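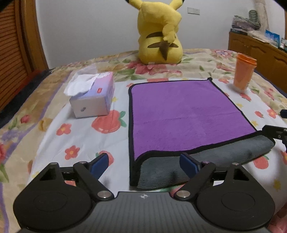 Purple on Fruit: The Folding Gallery

I love a linen closet. I love opening one, I love filling one, and I love the part before that, when everything is spread out on the bed and you get to look at the cloth properly before it turns back into a stack. The gallery grew out of that. It started as a handful of notes for my sister in Pletham, who was moving into a place with exactly one narrow closet, and it has kept growing every time I pull something soft off a shelf and remember how much I like it.

The lead picture has the purple plush cloth on the fruit and flower sheet, with the near edge turned up and over so the dark gray underside shows. I can't get enough of that color pairing. Purple on one face, gray on the other, and a wavy black line of binding running between the two where the fold lies.

The rest is arranged by piece, a line or two for each (sometimes more, I get carried away). Notes on folding come after that, and a few reader letters close the page.

- Ashok Srivastava

The Pieces

Purple plush cloth
Deep pile, black binding all the way around, and a rounded far left corner that I find very pleasing. Look across the middle for the faint crease. Plush keeps a record of how it has been lying, and I've stopped trying to smooth every dent out of it. A few ripples suit it!

The gray side
I have a soft spot for backings. Most people never look at them, but the back tells you how a cloth is going to fold, whether it will slide on itself or cling. Dark gray next to a black border is a quiet combination, and then you flip it over and there's all that purple.

Fruit and flower sheet
White, with a big red peach-like fruit and green leaves, and red five-petaled flowers with yellow centers off to the left. A sheet like that makes every folding session more cheerful. I also use a bold print as a kind of map: line one edge up with a flower and the other with a leaf and you can tell right away if you're straight.

Guest towels, cream
Bought as a set of five at the Clirholm market and still my favorites for thickness. They fold into thirds and sit on a shelf like loaves of bread.

The Rajput bedspread
Cotton, block printed, from a small shop called Rajput that used to be two doors down from my dentist. I went in every time I had a cleaning. It needs two people to fold and a clear stretch of hallway, and the dye still comes off a little in the first rinse after all these years.

Flannel sheets, plaid
These come out in December and go back in whenever I get around to it. Flannel is so forgiving. Press it flat with your palm and it stays put.

Waffle blanket
Pale green and very stretchy. Fold it on a table and it measures one thing, hang it over a rail and it measures another. I've given up and I fold by eye.

Tea towels
I have a drawer of them and I'm not sorry. The ones with a woven stripe fold best, the printed linen ones look best, and the terry ones get used the most.

Crib quilt
Made by my aunt, patched twice by me and once by somebody who can really sew. You can tell which patch is which.

Fleece throw
No hem, no binding, just a cut edge. It's a good piece to practice on, and kids like folding it.

Bath mat, striped
Heavy, and stiff along the fold for the first few months. I roll it. There's a whole school of thought against rolling and I respect it, but the stripe looks so good from the end!

Pillowcases, mixed
They live inside each other. Four cases go into the fifth and the whole bundle stands up on its own. My mother did it with every set in the house and I've never found a better way.

Tablecloth, round
The most difficult piece in the collection. Quarter it, then fold the point in toward the curve, then fold again and accept what you get.

Folding Something with a Bound Edge

A bound cloth is a joy once you get the feel of it. The binding is firmer than the pile, so you can find it with your fingertips without looking, and that makes it a natural guide.

Lay the cloth face up on something flat. A made bed is ideal. Tables work too, but a mattress has a little give, and thick cloth settles into it.

Run your hand over the pile once, in whichever direction it wants to go. You'll see the color shift as it lies down. Purple is wonderful for this, it goes nearly black one way and lights up the other.

Take the near edge and bring it up and over. Don't pull it taut. With thick cloth the fold needs a bit of room inside it, so let it roll over on itself, and then settle the edge.

Check the two ends of the flap before you go on. If one has crept ahead of the other, nudge it back by the binding. It's so much easier at the first fold than at the third.

Then carry on to whatever size your shelf likes. Mine are 18 inches deep, so I fold to a little under that and keep the rounded edge facing out. Seeing a shelf of rounded edges when I open the door makes me happy every single time.

Corners

People write to me about corners more than anything else. Square ones are simple, you match the points. Rounded ones are trickier, and my advice is to ignore the corner completely and match the straight stretch just beside it. The curve will look after itself.

If your binding has a small lump where the ends meet, try to leave it on the outside of the stack. Tucked inside, it makes a bump that travels up through everything above it. I once traced a leaning pile of blankets down to one lump at the very bottom!

A Word on Printed Sheets

I used to own nothing but plain white. Then I was given a sheet covered in lemons and that was the end of it. Prints hide creases, they make a dull morning better, and they show off whatever you put on top of them. Solid colors look richest against a busy white-ground print, and red is especially good company for purple.

Care is the same as for any sheet. Wash dark prints by themselves the first few times, take them out while they still have a bit of damp in them, and give each one a good snap before it goes on the line. The snap is the best part.

My Closet, Top to Bottom

Top shelf: bedspreads and anything I use once a year. Two Tillex boxes with the flannel in them (the kind with the cloth lid, which I like much better than the snap-on kind).

Second shelf: sheets, bundled in their pillowcases.

Third shelf: plush and fleece. I give these more room than they strictly need. Pile that's been squashed all winter takes ages to come back.

Fourth shelf: towels, thickest at the bottom.

Floor: a basket of odds and ends waiting to be mended. The basket has been full for as long as I've had it. I did get as far as threading a needle last Tuesday.

From the Letters

"I tried matching the straight edge next to the curve and it worked on my daughter's blanket the first time. I did the whole closet after that and missed dinner."

"Please say more about waffle weave. Mine grows."

(So does mine! Try folding it along the ribs and letting it rest for a minute before the second fold. It won't stop growing, but it will grow evenly.)

"My grandmother ironed plush from the back through a damp cloth. Is that allowed?"

(I'm thrilled that somebody did this. I'd try a corner first, with the iron on low, and I'd want to know what the fiber was before I went any further.)

"You have 135 tea towels, don't you."

(I have never counted and I'm not going to start.)

Send Me Yours

I'd love to see what's in your closet, especially anything with a good binding, a surprising backing, or a fruit on it. Tell me what the piece is, how you fold it, and where it came from if you remember. Old and worn is fine, mended is even better. Letters go to Box 1174, Pletham, and I read every one, usually sitting on the edge of the bed with a pile of something beside me that I'm supposed to be putting away.

Next up are the wool blankets, as soon as they've finished airing. There's a mustard yellow one with a satin edge that I've been wanting to write about for months.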